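3. How we ran the cutlery task

The class had 8 weeks and no lab space to speak of, so I moved the whole thing into kitchens. I know that sounds like a shortcut, but our earlier round on a bare desk (March, the less said the better) gave us demonstrations so tidy that the policy fell apart the first time a spoon lay across a chopstick. A kitchen table has a patterned cloth and stuff behind it, and I wanted all of that in the data!

The task itself is called Trastura in our code. You start with chopsticks and spoons in a heap, and you put them into the holder one at a time with the hand-held grippers. Students worked in teams, and each team recorded 40 episodes before anyone was allowed to touch the training script. With the throwaways taken out, we kept 158 episodes in the final set, which we named Plelanell after a long argument about names.
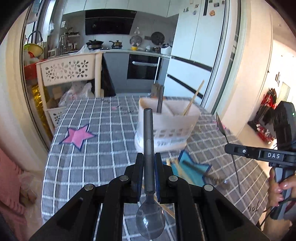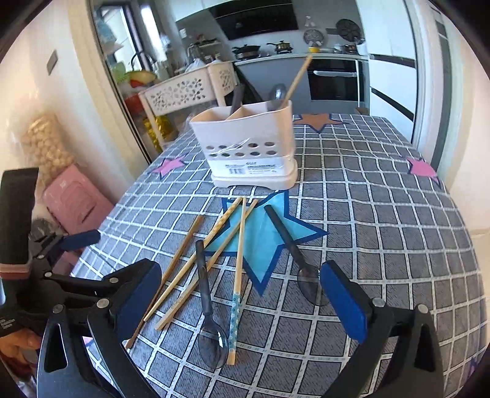
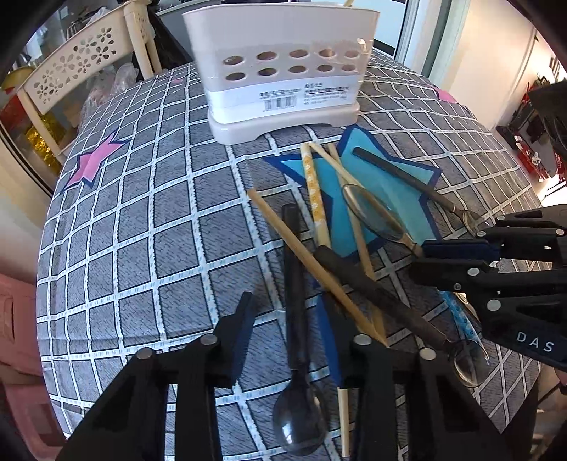 Figure 3. Cutlery and the holder on the table, seen from the hand-held grippers.

Spoons were the hard part, and I should have seen it coming. A clear bowl picks up whatever color is under it, so our first detector kept losing them on the cloth, and one team (they called themselves Nisincombe) ended up labeling only the handles. That worked better than my own plan, so I made everybody switch. Chopsticks gave us a different headache: when two lie nearly parallel it's very easy to pinch both, and we went back and forth on whether a double grab counts as a failure. We decided it does, unless the person lets go and tries again within the same episode.

I also let the students pick their own order, spoons first or chopsticks first, as long as they wrote it in the log. Some forgot, of course, and those logs were filled in later from the video. The cleaned-up labels were frozen on 2019-04-15, and every score in Section 4 uses that version.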